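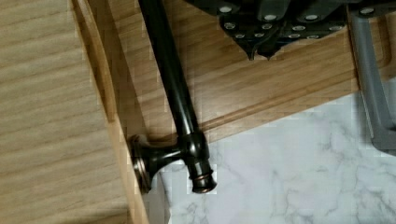
I have now watched all 16 episodes of a show in which grown adults compete to run a seaside hotel, and I would like those evenings back, please, although I would only spend them on the reunion special.

The show is called The Grernow, after the hotel. If you have missed it, the setup goes like this. A group of strangers arrives in the off season with too much luggage. Each week they get a task (a wedding, a coach party, a conference of people who sell gutters) and each week the owners walk the corridors afterward looking pained. Then somebody is sent home in a taxi. The taxi always has its headlights on, even at noon.

I came to it in February, when I had the flu and couldn't reach the remote. By the second episode I had opinions about breakfast service. By the fourth I was texting my sister in capital letters about a man who had put 600 bread rolls on a supplier order and then stood in the pantry with his hand over his mouth. He lasted two more weeks. The woman who pointed out the mistake was gone that same night for "not being a team player," and I haven't forgiven the owners for it.

My sister thinks the rolls were planted. Her theory is that the producers have a person whose whole job is to leave a blank order form next to someone tired. I used to argue with her about this. Then came the episode where both sets of room keys went missing on the morning of the wedding, and were found in an ice bucket by the only contestant who hadn't had any screen time yet. So she may have a point.

What keeps me watching is the boardroom bit, except that it's a dining room, and they do it while the tables are being cleared. You get a contestant explaining that they take full responsibility but that it was mostly the other team, and behind them a waiter is scraping plates. Whoever came up with that deserves a raise. It is very hard to sound like a leader over the noise of forks.

The owners are the best and worst thing about it. She says almost nothing. He says everything twice, once to the contestant and once out the window. In week nine he told a former regional manager that she had "the warmth of a fire door," which was all over my feed by the next morning, and there is now a mug. I looked at the mug. I did not buy the mug – shipping was more than the mug.

I do have complaints. The sponsor is a mattress company called Unola, and from episode five on nobody can sit on a bed without remarking on it. People under that much pressure don't stop to praise a mattress. One poor guy did it while he was being told his team had lost.

Also, the final was a mess. They had spent the whole season telling us it was about judgment and patience, and then it was decided by a quiz and a towel-folding round. The runner-up had run the kitchen through a power cut! She got a handshake and a weekend for two in Cliden, a place the show had described in week three as somewhere guests go by accident.

The winner seems nice enough. He cried in the right places. I just can't remember one thing he did before the semifinal, and I rewatched the early ones to check. He is in the background of a lot of shots, holding a clipboard. Maybe that's the lesson for anyone applying next year. Pick up a clipboard early and stay near a wall.

The reunion special goes out on 09/12/2023, and the trailer promises "answers," by which I assume they mean the fire door lady in a better jacket. I will be watching with my sister on the phone and a plate of bread rolls. She has already drawn up a list of what she wants asked, and item one is the ice bucket.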